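手首カメラを使った教示データの集め方

Fosidanoの作業手順から、容器の移し替え課題の収集部分を抜き出したものです。アームの立ち上げと原点合わせは済んでいる前提で進めます。

1. 課題文を決める
「容器を台から持ち上げて隣の台に置く」のように一文で書き、収集画面の課題欄に貼ります。途中で文言を変えた場合は別の課題として保存してください。

2. 開始姿勢をそろえる
グリッパーを閉じ、指先が手首カメラの映像に入っていることを確認します。アームの開始位置は毎回少しずらします。ずらす幅は70 mmまでです。

3. 操作して記録する
録画を始めてから2秒待ち、それから動かします。一定の速さで近づき、つかむ直前で止まらないこと。迷って手が止まった回は破棄し、開始姿勢からやり直します。置いたあとは指を開き、対象から離れたところで録画を止めます。

4. 配置を変える
19本録ったら容器の位置と向きを変えます。照明はそのままで構いません。床の反射が強い時間帯の分には、メモ欄に「反射」と入れておきます。

5. 確認する
その日のうちに、操作者とは別の人が再生して見ます。LikasuraではNafula Oderaが担当です。見る点は、映像の欠け、関節角の記録とのずれ、課題文との食い違いです。ずれが2フレームを超えるものは学習用フォルダに入れません。
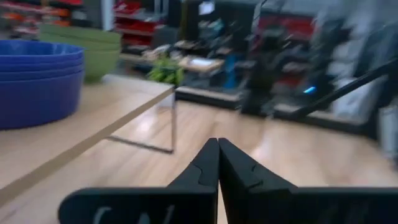

失敗した回は全部捨てるのですか。
つかみ損ねてから自分で立て直した回は残します。「回復」の印を付け、通常の回とは別のフォルダに入れてください。落としたまま終わった回は削除します。

6. 保存する
フォルダ名は課題名、操作者名、通し番号の順です。転送が終わるまで収集用PCの電源は切らないでください。印の付け方で迷ったものは保留フォルダに移し、Joyce Ndung'uに連絡します。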